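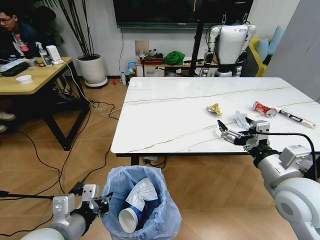
Right, I'm talking about Cillico, our table-clearing set, and why gathering it is slower than you'd think. We went for rubbish because everyone has some. A crushed can keeps its shape when you grip it, but a crumpled tissue goes where it likes.

Each run starts with a fresh mess — I move things every time.

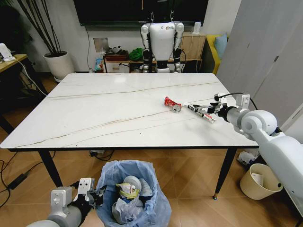 Page 3

We want more than 3,000 runs by March. Pause for groans! Fumbles stay in if the arm recovers.

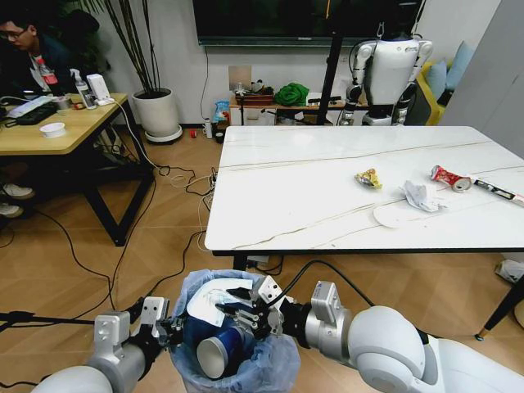

How long is a shift at the controls? Two hours, then swap, or your hands get sloppy and the examples do too.

Mention Grustel here (it does our labelling, and I'm fond of it).
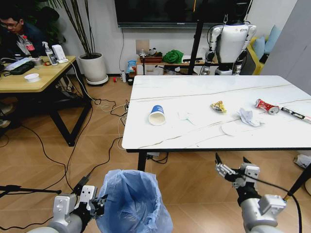

What we'd change

Start with fewer objects and write the rules down first.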